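Wotance opens its kitchen-table recordings to other robot teams

Emness, April 2019

Hi, I'm Anisa Sembiring, and I run the recording side of things at Wotance. We're a small outfit that teaches robot arms to handle everyday stuff, and I'm very happy (and a bit tired!) to tell you that our first big batch of examples is ready to share. It's called Skusgate, and it holds 1039 recordings of a person guiding an arm through ordinary table jobs – picking up a cup, moving a carton, shifting a pouch from one side to the other.

If you've followed us for a while you'll know we started out with foam blocks. They were easy to buy and easy to grip, and the arm got very good at foam blocks. Then Ratih Mandagi put her lunch down on the table one afternoon and asked if it could move that, and it couldn't, so we went shopping.

Since then we've been recording with groceries. The current set covers 162 different items, most of them from the shop down the road, and we keep the tables the way tables get when people are using them. Paper cups have been my favorite so far. They're light, they dent if you squeeze too hard, and a lid that's half up changes where you can take hold. Cartons are harder than I expected, too, especially if they have a cap sitting on a slanted top.
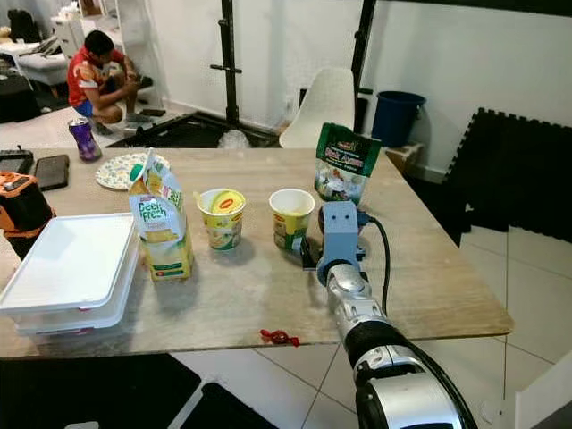

Cups, a juice carton and a snack pouch on the table, with the arm coming in from the right.

Each recording comes with the camera view, the arm's joint positions and a plain sentence saying what the person was trying to do. Jahangir Amarasinghe wrote the first version of those sentences and they were very polite, so we asked ten more people to write their own. Now you get "grab the yellow cup" right alongside "please move the cup on the left a little closer to the carton," and the learning system has to cope with both. We kept the fumbles as well – 276 of the recordings have a miss or a second try in them, and they're labeled so you can leave them out if you'd like.

"I used to throw the bad ones away," says Amirul Siregar, who guides the arm for most of our sessions. "Then we wanted the arm to recover from a bad grip and I had nothing to show it."

Skusgate is free for schools and research groups. Companies can get it under a simple license through our partners at Nugroho, who are also looking after the downloads. You'll need to fill in a short form first, and Aisyah Raju reads every one of them, so do tell her what you're building!

We're already recording the next batch, with more bags and bottles and a lot more lids. If your team has items you'd like to see in it, send us a list.

Press contact: Anisa Sembiring, Wotance, Emness
Access and licenses: Aisyah Raju, Wotance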